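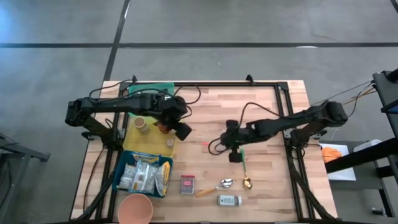 Home late and my feet are killing me, but I want to get this down before it goes fuzzy. October open day at Hutchins, the one Ekow has been bugging me about since summer. He started there in the spring and still can't explain his job to me in fewer than ten minutes, so he figured I should just come and see it.

Parking was a mess. I ended up way out past the Neltel building and walked back along the service road in the wrong shoes. They gave me a sticker with my name spelled wrong and a tote bag (another tote bag!) and then Ekow came bouncing down the hall like a kid on his birthday.

The first stop was a talk by somebody from Zemance, with a lot of slides, and I'll admit I drifted. The only thing I wrote down was 2755, and now I can't remember what it was 2755 of. Hours? Parts? I'll ask him.

Then the good part, the two-armed table. I'd pictured something enormous behind glass, and it's a butcher-block top I would happily have in my kitchen, with a black metal frame around it and an arm coming in from each side. They call the setup Furkska, and Ekow swears there's no story behind the name. What got me was how ordinary the stuff on it was. Snack packages in a blue bin, a pink bowl, a paper cup in a yellow tray, a couple of spoons, a little red tin. It looked like my counter when I've given up on putting the groceries away!

The left arm was over the tray with a little orange-and-brown thing in its gripper and I caught myself holding my breath. Over a snack-sized object! A man next to me was doing the same, and we both laughed. The right arm was pointing down near the spoon with the green handle, and I was rooting for that one, I don't know why. I always like the one on the right.

I asked Ekow if it ever gets bored and he gave me a look. Then he told me they did 240 runs last month, and he was there for nearly all of them, so I think I know who gets bored. He says cloth is the worst - worse than spoons, worse than anything in a crinkly bag. I told him fitted sheets beat me every time too.

Coffee at 3:15 was terrible, cookies were great, I had four. Met his boss, who has a very firm handshake and wanted to talk about gardening, so we did that for a good while.

Need to call Mom tomorrow and tell her Ekow looks well. He's too thin, but he looks well. Also find out about the 2755.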